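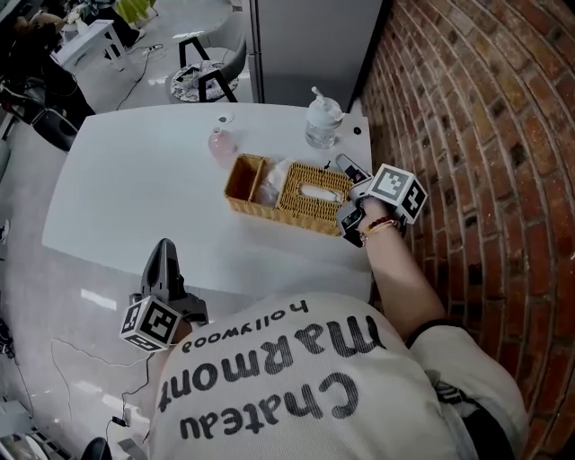 Wicker tissue box, golden tan, with the open compartment on the side

Plurkby Boards > Home & Hobby > Baskets, Cane and Wicker
Thread: Do you seal your wicker or leave it bare?
Started 31 Dec 2022

reedandweep
Posts: 2309

OK so I've been weaving for a few years now (mostly trays, a couple of lidded baskets, one truly awful lampshade) and I still can't make up my mind about finishing. I took a class in Judard back in August and the teacher, Tamer Karaki, was dead set against putting anything on willow. Nothing! Not oil, not wax, not shellac. He says it needs to breathe and a quick dunk in the tub once a year is all it ever wants. Then I come home and every book on my shelf has a whole chapter on varnish.

My stuff lives in a really dry apartment with forced air heat. By the middle of winter I can hear the big log basket creaking at night, which the cat hates. What do you all do? I've got a can of Claketer satin in the closet that I haven't opened yet.

marshgrass_moe
Posts: 1000

Tamer is right, leave it alone. I have my grandmother's egg basket and there has never been a drop of anything on it. Varnish looks great for a year and then it starts flaking off in the crevices and you can't sand it out, ask me how I know.

For the dry air: spray bottle, plain water, underside first. Let it dry somewhere with a little air moving through. Mine get it whenever I water the plants.

pinkpliers
Posts: 412

Gonna disagree with Moe here. Bare wicker is fine if it's a basket that sits on a shelf and looks pretty. If people have their hands on it all day it gets grimy, and the grime is worse than the flaking. A tissue box is a perfect example, everybody in the house grabs at it, and if it has one of those little side bins then it ends up holding wrappers and cough drops and who knows what. I put two thin coats of shellac on anything like that and it wipes right down.

Not polyurethane though. I'm with Moe on that one, it yellows.

marshgrass_moe

Shellac and a damp rag? Enjoy your white rings.

pinkpliers

Damp, not soaking! I've had a bread basket going for six years with no rings. Come over and look at it lol

imad_akl
Posts: 88

Hi all, Imad Akl, I do chair seats mostly so take this with a grain of salt. You are talking about different materials and calling it all wicker. Willow with the bark on, peeled willow, rattan core and paper fiber all act differently.

Rattan core is thirsty and will soak up oil and turn dark and blotchy. Peeled willow barely takes it at all. Paper fiber should never be soaked in a tub, please don't, it goes to mush. So before you open the can, find out what you have. Wet a tiny spot on the bottom and see how it behaves. If it goes soft and fuzzy, it's paper.

reedandweep

Imad, this is so helpful, thank you! The log basket is brown willow with the bark on, I cut some of it myself. The trays are rattan core from the Dabbas catalog. And I have a hamper from a yard sale that I now strongly suspect is paper, because I wiped it once and it left fuzz all over my sleeve.

So I guess tub for the log basket, hands off the hamper, and still no idea on the trays?

imad_akl

For trays I use one thin coat of clear shellac on the inside only and leave the bottom bare. Moisture can still get in and out that way. I don't like the Claketer satin for weaving, it's fairly thick and it pools where the stakes cross. Great on a tabletop.

marshgrass_moe

I can live with inside only. Still wouldn't do it myself.

toolshed_deb
Posts: 2000

Jumping in on the cleaning part. Before any of you seal anything, get the dust out first! I use an old soft paintbrush and the brush end of the vacuum, going with the weave. A stiff toothbrush will do for corners but it snags the ends on cheap stuff. If you shellac over dust it's in there forever and it looks like gray felt.

Also does anybody know if Dabbas still sells the 2 mm core by the pound? Their page only shows coils now and I need a lot of it for a cradle.

pinkpliers

Deb, I got coils last time too. The pound price was better. You can call them and ask, they were nice on the phone.

reedandweep

Update: log basket had its bath. It took up half the tub and left a ring of bark bits I'm still picking out of the drain. It's drying in the hallway on two broom handles and the cat is sitting in it. Going to try Imad's inside-only coat on the ugliest tray first and I'll post how it looks.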